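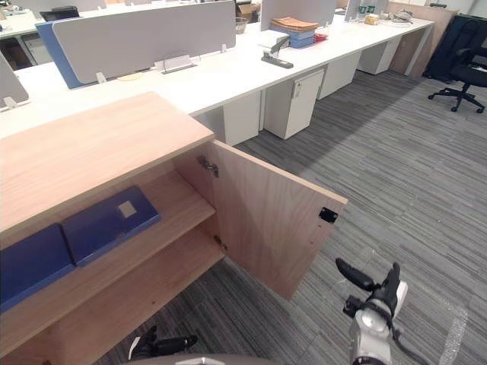 Binder cupboard, door open, stapler standing by on the desk behind.

Sep 15, 2022

Right, I promised a few of you I'd write up the great cupboard sort at the Plovdale office, so put the kettle on, because I do go on a bit once I get started on stationery.

For anyone new, we moved over from Stomomthorpe with far more paper than any office our size should own, and it all went into the low oak cupboards in whatever order it came up the stairs. Lovely cupboards, I should say! Very nice pale grain. But you could lose a whole year of invoices in one, and we very nearly did.

My rule this time is blue binders only on the middle shelf. Loose paper goes in a tray or an envelope until it has a proper home, and the bottom of each cupboard is kept for the big awkward things like the Tamayo sample books (which weigh as much as a small dog and have ruined two shelves already, back at the old place).
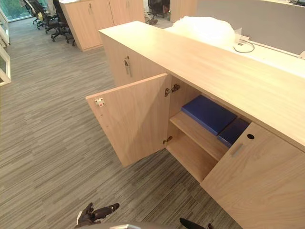

I've also gone back to laying binders flat. I know, I know, everyone says stand them up so you can read the spines, and with a full shelf I'd agree with you. With only a couple they slump over, the rings get bent and then the pages catch every time you turn one. Flat is kinder to them. Just push them well back before you shut the door, or the corner gets a knock.

A word on labels while I'm here. Small, square, top corner, black pen, and please write what is in the thing! I opened one marked "Misc 2" this morning and it held the Viko delivery notes, a takeaway menu and the warranty for a kettle we no longer have. I was quite fond of that kettle.

Someone asked what we spent on the whole business. 70 pounds on new binders and labels, and that's the lot. The trays and envelopes came with us and they've plenty of life left in them.

Still to do: the end cupboard, which locks, and whose key I have put somewhere very safe indeed. If you've borrowed it, no hard feelings, just pop it back on my desk and I'll say no more about it.

I'm hoping to have the lot finished by the beginning of October, before the next load of boxes comes over from Stomomthorpe. There are 25 of them, I'm told, and I've asked very nicely for the old catalogues to go straight to recycling. Tea's gone cold now, so I'm off to make another and have a proper look for that key.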